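Print | E-mail

March, notebook, a little after 4 pm

OK so the donation page test for Meesuk is finally running again! Guoqing found the bug (bless her): anyone giving $15 got thanked twice and counted twice, which explains why our total said $2000 and the payment log said $1912. I'd blamed the currency rounding and lost most of the morning to it.

Wiroj wants the progress bar gone from version B. I'm not sold – people like watching it fill up – but fine, we'll split the next 313 visitors and see who's right.
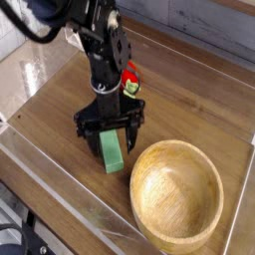
Yusri also asked if we should show donor names by default. I say no, make it a box they tick themselves. Some folks give quietly and would hate seeing themselves on a list!

Still to do: refund wording, plus a line on what happens if the campaign closes early. Amnuay has the old Hostlow text somewhere, ask her tomorrow.

Print this page | E-mail to a colleague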